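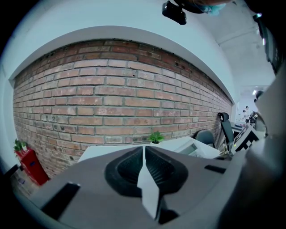 OK, two days in with the Sellik hand-held gripper kit and I have thoughts. Thread, because Ayane Koyama asked me for "a quick take" and I don't do those.

We got the two-unit bundle, one for each hand. It was $1,340 with the spare pads, and I went for the spare pads before I'd even read what they were for. No regrets so far!

Setup: 49 minutes from opening the box to the first recording that saved properly. 7 of those were me looking for the right cable (it was in the lid).

The wide lens is the part I keep telling people about. You hold the thing at chest height and still get the whole desk and most of the room behind it. Straight walls come out like bananas – you stop noticing by lunch.

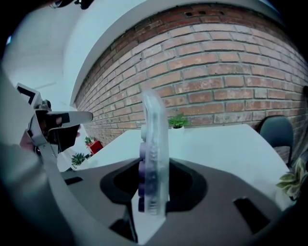 Clear plastic with purple bumps, second gripper coming in from the left.

Clear plastic is my favorite thing to try on any new gripper. Your eyes have trouble with it too, so it's a fair fight.

Grip feel: light trigger, nice slow close. I've used the Drumitz one and my hand was done after an hour. With this one I kept going and forgot to eat.

Things I'd change. The manual is thin, and the page on pairing the left and right units is one paragraph. Gadisa Kumsa walked me through it over the phone in less time than it took me to read it twice.

Also the export tool wants every clip named by hand. I have 300 clips. Please, Sellik, a batch rename, I'm begging.

Would I buy it again? Yes, and I'd get the two-unit bundle again. One hand is fun but two is where it gets good – holding with the left while the right does the fussy bit feels so natural.

Folding cloth is next, then cups. Send me your weird objects, I'll try them all in March when I have the desk to myself.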